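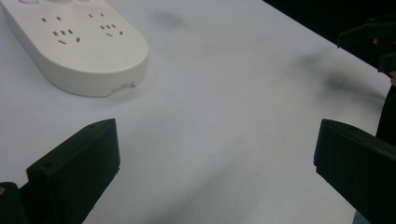 White power strip on the white table, two outlets showing.

The Work Table at Muli

Muli is the shared workroom on the ground floor at Zondivbridge. People come here to mend things, cut things out, glue things and wrap things up for the mail. This page is about the main table and what gets put on it. Text is by Neusa Sales, with notes from Kibet Mfaume, who looks after the bookings.

The table

The top is matte white. We had a dark wood table in here before, and it was a good table, but small screws and pins disappeared on it. On white you can find a dropped screw without getting down on your knees with a flashlight. The trade-off is that white shows marks. There are some faint dark ones that have been there a while. Dish soap takes off pencil and most glue. It doesn't take off permanent marker, and we have stopped trying stronger cleaners because one of them left a dull patch on a shelf.

Please wipe the table when you finish, even if you think it looks clean. Start at the far edge and pull toward you so the crumbs end up in your hand or the dustpan. Cloths are in the drawer under the sink and go in the bucket after use, not back in the drawer.

Power

The power strip lives on the tabletop. It used to be on the floor, where it got kicked and filled up with lint, and Subira Gachanja moved it up in January. There was some discussion about this. A strip on the table takes up working space, and the cord has to go somewhere. After trying it both ways we kept it on top, pushed toward the back, with the cord running down behind.

It is the rounded kind, and the outlets take more than one type of plug - a small two-pin pattern with a three-pin one below it. That covers most of what people bring. If your plug doesn't fit, ask before you use an adapter from home. Wekesa Mollel keeps a few good ones in the gray box.

What can go on the strip: lamps, glue guns, phone chargers, the label printer, a sewing machine. What can't: the kettle, the space heater, or anything else rated at 2,000 watts or more. Those go straight into the wall by the door. Don't plug a second power strip into the first one. Turn off the glue gun yourself, and don't count on the next person to notice it.

Keep liquids at the other end of the table. This includes coffee.

Paper on the table

For anything with paint, glue or ink, put down a sheet of the large white paper first. It comes on the roll next to the cabinet. Tear off a piece that is bigger than your project on all sides and lay it flat, curl side down. If it still wants to roll up, leave it under the cutting board while you get your tools out. A few creases don't matter.

Small clear containers are good for holding parts while you work. Screws go in one, washers in another, and you can see what is in each without picking it up. Set them on the paper near the back, where your sleeve won't catch them.
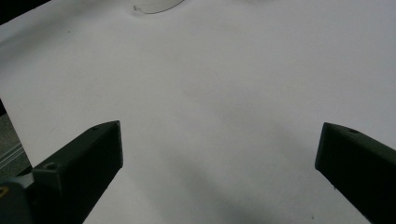 The paper can be used more than once. If it only has pencil or a bit of dust on it, shake it out over the trash, fold it loosely and put it on the stack in the cabinet. If there is wet paint on it, leave it where it is until it dries and then throw it out. Imani Rweyemamu likes to cut the clean parts off used sheets for wrapping, so if you have a large clean piece left over, put it in her tray.

White paper also works well as a plain background when you want to check an item before it goes in the mail. Scratches and loose threads show up faster. Subira lays out every order this way before she packs it, and has caught 3 wrong zippers so far.

One more thing about the roll. We get it from Erkus, and it comes in two weights. The heavier one is for the table. The thin one tears when you slide anything across it and lets glue through. If the roll in the stand feels thin, someone has put the wrong one on - the right one is behind the cabinet door, standing up.

Using the room

The room is open from 4 in the afternoon until closing. Bookings go in the notebook by the door. You can book the whole table or half of it. If you book half, the end nearer the outlets goes to whoever needs power, and the other person takes the far end. This has worked fine with very few arguments.

Large items can be left on the shelf at the back overnight with your name on them. The storage room at Starkasholm takes anything that has to stay longer. Ask Kibet for the key, which is number 17 on the board.

Before you leave, put the containers back, switch off the lamps and pull the shade down.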